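教育データ・政策評価掲示板 > 論文・報告書を読む > スレッド

Naltenley学区の相談員増員と欠席率:Kuroda事業評価の推定をどう読むか

投稿者:m_ishida
8:14

Naltenley学区が公開した、Kuroda事業(中学校の相談員の配置時間を増やす補助)の評価報告書を読んでいます。著者はAkihiko NishimuraとZoriana Melnychukの2名で、本文に加えて付録Bに推定式と感度分析が付いています。

設計の概要は次のとおりです。

対象は学区内の全中学校98校。観測単位は学校×月で、分析に使われたのは1,145件。従属変数は在籍生徒1,000人あたりの欠席延べ日数を授業日数で割ったもの。説明変数は相談員の月間配置時間(同じく在籍者あたりに換算)。学校固定効果と月固定効果を入れ、標準誤差は学校でクラスタリング。補助は申請制で、採択された学校から順に配置時間が増えています。

本文の結論は「配置時間の増加に伴う欠席の減少は確認できなかった」です。係数の符号は正、つまり配置時間が増えた月のほうが欠席がわずかに多いのですが、信頼区間はゼロを含みます。

気になっているのは、この結果を「相談員を増やしても欠席は減らない」と読んでよいかどうかです。学区の広報はほぼそのように書いていて、来年度の補助継続の議論にも引用されています。私は本文の書き方より広報のほうがかなり強いと感じました。推定の中身に詳しい方の意見を聞きたいです。

投稿者:renji_nkjm
8:52

付録まで読みました。私の見方では、この設計から「減らない」とは言えません。理由は二つあります。

一つ目は申請制であること。欠席が増えつつある学校ほど申請する動機が強い。学校固定効果で消えるのは時間を通じて一定の差だけで、申請の直前から始まっている増加傾向は残ります。係数が正に出るのはこの種の選択が残っているときの典型的な形です。

二つ目は検出力です。付録Bの表3にある標準誤差から逆算すると、実務上意味のある減少があったとしても検出できない幅になっています。信頼区間の下限側には、費用に見合うと判断できる程度の減少が普通に入っています。

広報の文章は「効果がない」と「効果が検出されなかった」を区別していません。

投稿者:hirano_k
9:20

選択の問題については同意しますが、検出力については少し違う意見です。

信頼区間の下限に「意味のある減少」が入っているという言い方は、上限についても同じことが言えます。上限側には無視できない増加が入っています。下限だけを取り上げて継続の根拠にするのは、広報がやっていることの裏返しです。

それから、事業側は当初の計画書で欠席の減少を成果指標に置いていました。指標を自分で選んで、差が出なかったら検出力不足だと言うのは、評価の運用として良くない。計画段階で検出力計算をしていれば済んだ話です。計画書にその計算はありません。

投稿者:renji_nkjm
9:31

>>hirano_k
計画書に検出力計算がないのはそのとおりで、批判されるべき点だと思います。ただ、それは事業の設計への批判で、推定値の解釈とは別です。計算がなかったからといって、広い信頼区間が狭くなるわけではありません。

上限側の話も同意します。私が書きたかったのは、このデータは継続にも廃止にも強い根拠を与えない、ということです。継続の根拠にするつもりはありません。

投稿者:hirano_k
9:44

そこまで限定するなら異論はないです。ただ行政の側から見ると、根拠がないときの既定値をどちらに置くかは決めておく必要があります。補助は時限措置として始まったもので、継続には積極的な根拠を求めるという建て付けでした。条例の附則にそう書いてあります。中立な推定値が出たときに継続側へ倒れるなら、附則の意味がなくなる。

投稿者:tsukikage
10:05

割り込みます。1,145という件数の内訳が気になりました。98校を12か月分そろえると1,176件で、31件足りません。付録のどこかに欠落の説明はありますか。

あと、8月が入っている時点で変な気がします。授業日がほとんどない月を、授業日数で割った値で他の月と並べるのは無理があるのでは。分母が小さいので値が暴れるはずです。

投稿者:renji_nkjm
10:18

>>tsukikage
欠落は付録Aの注4にあります。校舎改修で授業を他校に間借りしていた学校と、校務システムの移行時期に月次集計が出せなかった学校の分が除かれています。学校名は伏せてあります。

8月については、この学区は下旬に授業が再開するので授業日数はゼロにはなりません。ただ重みを付けずに推定しているので、指摘のとおり分散の大きい月が他と同じ扱いになっています。授業日数で重み付けした推定は見当たりませんでした。

投稿者:m_ishida
10:26

重み付けの件、見落としていました。自分で計算できるか確認します。集計データは学区の公開ページから落とせるようです。

投稿者:sokutei_memo
11:40

測定の側から書きます。以前、別の学区で校務データの整備を担当していました。この報告書の従属変数は、見た目よりかなり扱いにくいものです。

欠席の記録はDritus(校務システム)から月次で抽出されています。Dritusでは、欠席の区分が「病気」「家庭の事情」「不登校」「その他」「出席扱い(校外施設等)」に分かれていて、最後の区分を欠席に含めるかどうかは抽出時の設定で決まります。報告書の付録Aでは「含めない」としています。

問題は、相談員の配置が増えると、この区分の付け方自体が変わりうることです。相談員が面談をして校外の支援施設につながった生徒は「出席扱い」に移る。逆に、それまで「病気」で処理されていた生徒が「不登校」に付け替わる場合もある。前者は欠席の総数を減らし、後者は総数を変えません。

さらに、別室登校の扱いが学校ごとに違います。相談室に来て一時間で帰った生徒を出席にする学校と、欠席のままにする学校があります。相談員がいる日だけ出席にする、という運用も見たことがあります。その場合は配置時間の増加が、行動の変化を伴わずに欠席を減らします。

付録Aには、月次の値のうち159件が抽出後に手作業で修正されたとあります。修正の理由は「区分の誤り」の一言だけです。1,145件のうちの159件なので無視できる割合ではありません。どの学校のどの月に集中しているかがわからないと、推定値の解釈はできないと思います。
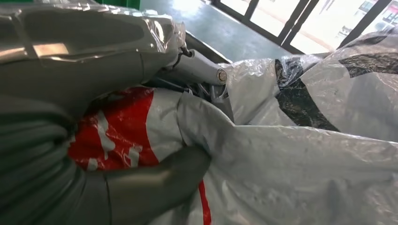

月次の欠席率を計算するときの在籍者数は、いつの時点のものが使われているのか。

各月の初日の在籍者数である。付録Aの変数定義に記載があり、月の途中の転入と転出は翌月の値に反映される。

したがって、転出入が多い4月と9月は分子と分母の対象者が少しずれます。学校固定効果では消えませんが、全校に共通する部分は月固定効果で吸収されます。残るのは転出入の多い学校に固有の分で、規模の小さい学校ほど影響を受けます。

個人的には、集計済みの月次値を使う限りこの手のずれは避けられないので、生徒単位の日次データで推定し直すのが筋だと考えています。学区は持っているはずです。

投稿者:hirano_k
12:02

>>sokutei_memo
手作業修正の159件については、報告書の脚注に問い合わせ先があります。どの月に多いかくらいは教えてもらえるのではないですか。

生徒単位のデータで推定し直すという点は、理屈はわかりますが現実的ではないと思います。個票の利用には審査が必要で、来年度予算の審議には間に合いません。手元の資料で判断するしかない場面で「もっと良いデータがあれば」と言われても、審議する側は困ります。

投稿者:sokutei_memo
12:15

困るのは理解しますが、測定が処置と連動して動いている可能性があるときに、その測定値で判断するほうが後で困ります。

個票が無理なら、区分別の月次値を出してもらうだけでもかなり違います。総数が変わらずに「病気」が減って「不登校」が増えていれば、記録の付け替えが起きていると見当がつく。抽出の設定を変えて回すだけなので、審査は不要なはずです。

投稿者:tsukikage
12:33

区分別の話で思い出したのですが、Ruder調査のほうはどうなっていますか。同じ学区で生徒向けの質問紙をやっていて、相談員への相談経験と学校への所属感を聞いているはずです。報告書では一段落しか触れていません。

投稿者:m_ishida
12:47

>>tsukikage
Ruder調査は、配置が増えた学校で「困ったときに話せる大人が校内にいる」と答えた生徒の割合が上がったという結果が本文の第5節にあります。ただ調査は年1回、10月だけの実施で、配置前の回が学校によって取れていません。著者もこの部分は記述的な結果だと断っています。

投稿者:renji_nkjm
13:10

Ruder調査について補足します。回収率が学校ごとに大きく違い、しかも質問紙は登校している生徒に教室で配る方式です。つまり長期に欠席している生徒は最初から回答者に入っていません。相談員の主な対象層が抜けた標本で所属感を測っていることになります。

仮に相談員の働きで欠席がちだった生徒が登校するようになると、その生徒は所属感の低い回答者として新たに標本に入ってきます。平均は下がる方向に動く。そう考えると、割合が上がったという結果は保守的な推定に見えなくもないのですが、方向を決めつけられるほどの情報はありません。

投稿者:hirano_k
13:24

その議論は便利すぎませんか。欠席が減らなかったのは測定の問題、所属感が上がったのは本物でしかも過小推定、という組み合わせになっています。どんな数字が出ても事業に有利な説明がつくなら、評価をする意味がない。

投稿者:renji_nkjm
13:41

>>hirano_k
指摘はもっともです。私は「方向を決めつけられない」と書いたつもりですが、片側の例だけ挙げたのは公平ではありませんでした。反対側の例も挙げます。

配置が増えた学校では、質問紙の配布の際に相談員が教室で自己紹介をしていたという記述が第5節の注にあります。直前に相談員の顔を見ていれば「話せる大人がいる」と答えやすくなる。これは上方への偏りです。大きさは不明です。

両方の偏りがありうるので、Ruder調査の結果も私は判断に使いません。

投稿者:hirano_k
13:50

それなら一貫しています。了解しました。

投稿者:gakkou_jimu_3
15:22

中学校の事務をしています。統計は詳しくないので、配置時間の数字の出どころだけ書きます。

月間配置時間は、各校が提出する勤務実績簿ではなく、年度当初の配置計画の時間を月割りしたものだと思います。うちの学区(Naltenleyではありません)でも同じ様式を使っていて、事業報告に載るのは計画値のほうです。実績は相談員の欠勤や他校への応援で計画より少なくなることが多いです。特に複数校を掛け持ちしている人は、緊急の対応が入ると別の学校の分が丸ごと飛びます。

Naltenleyの報告書で実績を使っているのであれば、この投稿は無視してください。

投稿者:m_ishida
15:48

>>gakkou_jimu_3
確認しました。付録Aの変数定義では「配置時間(承認済み)」となっています。承認済みという語は申請書類の用語なので、計画値の可能性が高いです。本文では「勤務時間」と書いている箇所もあって、用語が統一されていません。

投稿者:renji_nkjm
16:03

計画値だとすると話が変わります。

計画値で推定したものは、実際に働いた時間の効果としてではなく、割り当ての効果(ITTに近いもの)として読むべきです。予算を付けるかどうかの判断にはむしろITTのほうが適切なのですが、「相談員が学校にいる時間が増えても欠席は減らない」という広報の文は支持されません。いる時間は測っていないからです。

加えて、緊急対応で他校へ移った時間が補助対象外の学校に流れているなら、対照側も部分的に処置を受けています。差は縮む方向です。

投稿者:tsukikage
16:11

流れ込みは確かめられるんでしょうか。掛け持ちの組み合わせ表があれば、同じ相談員を共有している学校同士を一つのクラスタにまとめて推定し直せそうですが。

投稿者:renji_nkjm
16:20

組み合わせ表があれば可能です。クラスタの数は減るので標準誤差は大きくなる見込みです。共有校への波及を別の変数として入れる方法もありますが、応援の実績がないと計画上のつながりしか使えません。

投稿者:sokutei_memo
16:36

従属変数は区分の運用で動き、説明変数は計画値、対照校には流れ込みがある。この状態で係数の符号を議論してもあまり進まないように思います。先に変数の定義を学区に確認したほうがいい。

投稿者:m_ishida
19:05

手元で計算した結果を報告します。公開されている月次集計を使い、報告書と同じ仕様で推定したところ、係数と標準誤差は表3の値と一致しました。再現はできています。

次に変更を三通り試しました。

授業日数で重み付けした場合、係数は正のままゼロに近づきました。標準誤差は小さくなりましたが、信頼区間は引き続きゼロを含みます。

8月を除いた場合も、ほぼ同じ結果です。重み付けの影響の大半は8月から来ているようです。

学校ごとの線形トレンドを加えた場合、符号が負に変わりました。ただし標準誤差が大きく、信頼区間は元の推定より広くなっています。

手作業修正の159件は、公開データにフラグがないので除外できませんでした。

投稿者:renji_nkjm
19:22

ありがとうございます。再現できたという点だけでも有益です。

学校別トレンドの結果は慎重に扱ってください。期間が12か月しかないところに線形トレンドを入れると、処置後の変化そのものがトレンドに吸われることがあります。符号が変わったことは、選択の問題が残っているという見方と矛盾はしませんが、それを証明するものでもありません。

やるとしたら、採択月を基準にしたイベントスタディの形にして、採択前の係数が並行かどうかを見るほうがよいです。採択時期が学校ごとにずれているので、早く採択された学校を後の学校の対照に使わない推定量を選んでください。通常の二方向固定効果では、効果が時間とともに変わる場合に重みが負になる比較が混ざります。

投稿者:hirano_k
19:40

線形トレンドの結果だけが切り取られて「実は減っていた」と引用されるのが目に見えるので、表にする場合は全部の仕様を並べて出してください。試したが載せなかったものも含めて。

投稿者:m_ishida
19:46

>>hirano_k
そうします。コードも一緒に置きます。

>>renji_nkjm
採択月は公開データにありますが、申請して不採択になった学校の一覧がありません。あれば不採択校を対照にできるのですが。

投稿者:tsukikage
20:02

不採択校の一覧は教育委員会の会議資料に載っていることがあります。Naltenleyは会議資料を公開しているので、採択を決めた回の別紙を探すとよいです。審査の点数が付いていれば、採択の境界付近だけを比べることもできます。校数は相当少なくなりますけど。

投稿者:renji_nkjm
20:15

点数での比較は98校の規模では難しいと思います。境界の近くに残る学校が少なすぎて、帯域幅の選び方で結果が決まってしまう。不採択校を対照群にする案のほうを推します。申請の動機が共通しているだけで比較の質はかなり上がります。

投稿者:m_ishida
21:30

会議資料の別紙に不採択校の一覧がありました。点数は非公開です。

申請校だけに絞った推定を行いました。係数は負、信頼区間はゼロを含みます。採択前の各月の係数に目立った傾きはありませんが、採択が早かった学校は採択前の月が二つしかないので、並行性の確認としては弱いです。全校を使った元の推定と比べると標本が減った分だけ区間は広がっています。

この結果の読み方について意見をお願いします。私は「全校の推定で正の符号が出ていたのは申請校と非申請校の違いによる部分がありそうだが、効果の有無は依然として判断できない」と書くつもりです。

投稿者:renji_nkjm
21:44

その文で問題ないと思います。「ありそうだが」は「整合的だが」くらいに弱めてもよいかもしれません。

投稿者:hirano_k
21:58

私は文の後半を先に置くほうがよいと思います。読む人は前半しか引用しません。

それと、学区に質問を送るなら項目を絞ってください。長い質問票は回答が遅れます。私なら、手作業修正の月別件数、配置時間が計画値か実績値か、欠席区分別の月次値の提供可否、の順にします。

投稿者:sokutei_memo
22:10

別室登校の扱いも入れてほしいです。学区として統一した基準があるか、学校の判断に任せているか。文書があれば文書名だけで足ります。

投稿者:m_ishida
22:24

以上の四点で送ります。文面は次のとおりです。

「Kuroda事業の評価報告書(Nishimura・Melnychuk)について、以下をご教示ください。1.付録Aに記載の手作業修正159件の月別内訳。2.配置時間の変数が年度当初の計画値であるか、勤務実績に基づく値であるか。3.Dritusから抽出した欠席の区分別月次値の提供の可否。4.別室登校の出欠の取扱いに関する学区の基準の有無と文書名。」

回答が来たらこのスレッドに貼ります。

投稿者:gakkou_jimu_3
22:41

2の聞き方ですが、「計画値」だと担当者に通じないことがあるので、「配置計画書(年度当初提出分)の時間数か、勤務実績簿の時間数か」と様式名で書いたほうが早いです。

投稿者:m_ishida
22:45

修正して送信しました。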